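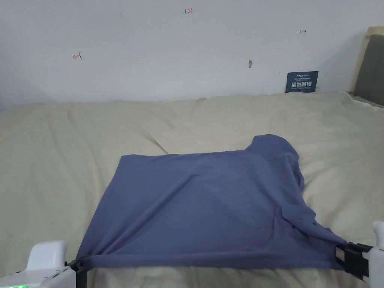 Ailsa Yule asked at the October review whether folding garments before storage justifies the staff time it takes, given that many of them are handed out again within the week. The question was a fair one and has shaped much of the work reported below.

Lerholm Clothing Service
Interim Report to the Gunness Fund
Reporting period: second quarter of the grant

1. Summary

The service issued 183 clothing parcels during the period, against a target of 40 per month. Sorting and laundering continued at the Soller Street house without interruption. The main change was the transfer of folding from the ground floor to the upstairs bedrooms, where a made bed gives a wider surface than the former counter and staff are no longer working beside the dryers.

2. Folding and storage

Soft knits and T-shirts remain the most time-consuming category. They slip on the shelf when stacked in haste, and creased items are more often declined by recipients. Under the revised procedure each garment is spread on the bed, drawn straight along the near edge by its two corners, and smoothed toward the far side before the first fold is made. Sleeves are turned in last. Bedding used as a work surface is changed every Friday.

Jaruwan Prasertsri compared shelves filled under the old and new procedures. Stacks folded on the bed held their shape until issue in most cases; those folded at the counter generally had to be redone. Children's sizes showed little difference, and we propose to leave these rolled in baskets as before.

3. Staffing

Three paid sessional posts are filled. Leonidas Zacharopoulos has taken over the morning sort, and Vichien Siriwan now covers intake and the upstairs rooms. One resignation was received near the end of the period and the hours have been shared among existing staff — an arrangement that can continue until the next quarter but no longer.

4. Expenditure

Spending is within budget on all lines except linen. The overspend reflects the purchase of 8 additional fitted sheets for the folding rooms. We request approval to meet this from the unspent transport allocation. The Benítez delivery contract was renewed on the same terms.

5. Next period

Shelf labels will be replaced with a single size code. A written folding guide is in draft and will be sent to Bergþóra Lykkegaard for comment before it is issued to staff. Storage in the rear bedroom remains limited, and a quotation for deeper shelving will accompany the next report.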